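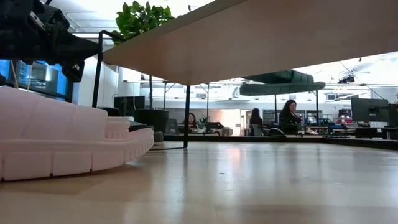 Boltley Open Day

Page last edited in September by Rosimeire Pacheco

The Boltley Open Day is a yearly public visit to the robotics workshop of Prolisside, a company based in the town of Burnach. It is held on a Sunday in September and is free to attend. Visitors are taken through the company's office floor, watch robotic arms at work on ordinary tabletops, and may operate an arm themselves for a short time under the eye of a staff member. The event takes its name from Boltley, the former rope works whose site the company's building now occupies.

Background

Prolisside moved to the Boltley site from a smaller unit on Pimentel Street. The first open day was arranged soon after the move, mainly for people living on the neighboring streets, who had asked the town council what the new tenants did. Tickets were not used and the doors were simply left open for the afternoon. The turnout was larger than the building could hold, and part of the line was sent home.

From the second year on, places had to be booked in advance. The number of places was set at 300, and this limit has stayed the same. Bookings open at the Burnach public library and by telephone. Schools are asked to apply separately and are usually given a weekday visit in place of the Sunday.

Format

Visitors are admitted in groups of 30. Each group stays for 60 minutes, with the first going in at 10 a.m. A visit begins with a short talk near the entrance, covering what the company does and where visitors may stand. Bags and coats are left at the front desk.

The office is open plan. The arms work in the same room as the desks, and the group walks past both. Early programs described the tour as "a look at a working office," and this wording is still printed on the booking slip.

The main part of the visit is the tabletop demonstration. An operator guides an arm through a simple household job, such as folding a cloth, putting cutlery in a tray or moving cups from one side of the table to the other. The operator then repeats the job with the objects in different places. Visitors are invited to move the objects between attempts, and a dropped cup or a missed grip is left to happen. The operator explains the fault where the cause is known and starts again.

The last part is the hands-on session. Visitors over the age of 12 can take the controls of an arm and try to pick up a soft block. Younger children may do so with an adult beside them. Each turn is short, and a group that arrives late loses time from this part first.

Demonstrations

The choice of tasks changes from year to year. Cloth folding has appeared at every open day. A task in which the arm poured dried beans from one bowl into another was dropped after one year because of the sweeping up between groups. It was replaced by sorting socks, which has been kept.

For several years there was also a slow demonstration, in which a single arm laid out 2781 wooden counters in rows over the course of the day. The figure was the population of Burnach at the time. The counters were made by a local woodturner and given to the library afterward, where a part of the set is on display by the stairs.

Safety

Visitors stand behind a line marked on the floor during the demonstrations. Each arm has a stop button within reach of the operator, and the opening talk includes a trial of it. Arms are run at reduced speed in the hands-on session. No injuries have been recorded at the event – the only closure came when a power cut in the town ended one afternoon early.

Reception

Local coverage has been mostly friendly. The parish newsletter praised the staff for answering questions at length but complained that the back of a group often could not see the table. Steps were added along one side of the room the following year. Some visitors have said that the arms were slower than they had expected, and the printed guide now mentions this on its first page.

Access

The building has a level entrance from the yard, and the tour route stays on one floor. A quieter group with fewer visitors is held at 4 p.m. and can be requested when booking. There is no parking on the site, and drivers are directed to the field behind the Burnach swimming pool.

Categories: Events in Burnach | Robotics demonstrations | Open days | Prolisside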